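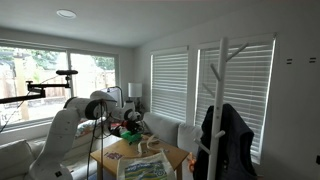 Setting up a bright living room so you can stand being in it all day

Quick one because I'm doing this between loads of washing. A few people asked how I lay out a small living room with windows on two walls. Lots of light, lots of glare, nowhere to put the sofa. Steps below. Took me most of a Monday, you could do it in an arvo if you don't stop for tea as often as I do.

What you need

Tape measure. Masking tape. Microfibre cloths, two at least. Bucket, warm water, squirt of dish soap. Felt pads for furniture feet. A lamp. One loud cushion. Blinds, if you haven't got them already (white, horizontal, more on that further down).

Budget: I spent 340 dollars all up and most of that was blinds. You can do the rest for nearly nothing.

Step 1. Clear the floor edges

Everything away from the walls. Don't tidy it, just shove it into the middle. Vacuum the skirting, then the bit behind where the sofa was. You will find pens. Coins. In my case a whole remote.

Step 2. Do the windows first

Before any furniture goes back, otherwise you're leaning over the sofa with a wet cloth and dripping on the cushions. Inside of the glass, then frames, then the tracks with an old toothbrush. White frames show every mark so go around the corners twice. If you look out on trees and a fence like we do, clean glass makes more difference than any paint colour you could pick.

Don't do it in full sun. Streaks. Early morning or after 5.

Step 3. Sofa under the widest window

Everyone says never put a sofa under a window. I say do it if that's your best wall. White sofa under a wide window keeps the whole side of the room light and low, and you leave the view alone.

Leave a gap at the back, a hand's width is plenty. Lets you reach the latch and stops the back rubbing on the sill. Felt pads on the feet before you slide it in. I forgot and had to tip it up again, my back is still cross with me.

White fabric in sun: it'll yellow slower than a dark one fades, but swap the cushions end to end every month or so. Removable covers if you can get them. Ours are Kavetti, wash cold, put them back on while slightly damp so they don't pull at the zips.

Step 4. Blinds on the side windows

The big window stays bare for the view. The side ones get horizontal blinds, white, same as the frames. Curtains on both walls made the room feel like a tent, took them down after a week.

Measure the width in three spots, top middle and bottom. Use the smallest. Write it down straight away. Window recesses are never square, mine was out by enough that the first blind I ordered from Bralavero didn't fit and I had to pay return postage.

Brackets: pencil the holes, hold it up, check with a level, THEN drill. Slats tilted up in the morning throws light on the ceiling and off the telly. Flat in the middle of the day. Closed at night.

Dusting: close them, wipe down with a dry cloth, flip them the other way, wipe again. Fabric softener sheet works too if you've got them lying around.

Step 5. Small table in the middle

Light wood, small. Not a big dark coffee table, it eats the room. Tape the shape of it on the floor first with masking tape and walk around it for a day. If you kick the tape you'll kick the table.

You want enough room to get past with a laundry basket on your hip. Check drawers and doors still open as well.

For the top: wipe with a damp cloth, dry straight after, coat of wax twice a year. I do mine in April and again in spring. Put something with colour on it, bright green is good against pale timber. One thing. Leave the rest of the top free for cups and whatever else is going on.

Step 6. Lamp in the corner

Corners between two windowed walls go oddly dark at night, all that glass turns black and the corner just disapears. Table lamp with a white drum shade fixes it. Warm bulb. Drum shades spread the light sideways and up the walls, cone ones mostly light the tabletop.

Cord goes behind, along the skirting, clips every so often. Kibet Chege from over the road put me on to the stick-on Brivarex clips and they have held on painted skirting so far. Clean the spot with metho first or they'll drop off overnight.

Step 7. One loud pillow

All that white needs something. A pillow with a busy pattern and lots of colours, on the sofa, done. I had four at one stage and spent my life picking them up off the floor. If you want a second, pull a plain colour out of the first one.

Problems

Room's too hot by lunch: close the side blinds before you go out, don't wait till it's already warm.

Glare on a screen: turn the screen side on to the window. Don't face it, don't have it behind you.

Sofa slides forward: rubber cups in place of the felt on the back feet only.

Blinds rattle: hold-down brackets at the bottom, cheap, two screws each side.

Paint touch-ups next, once teh sample pots turn up.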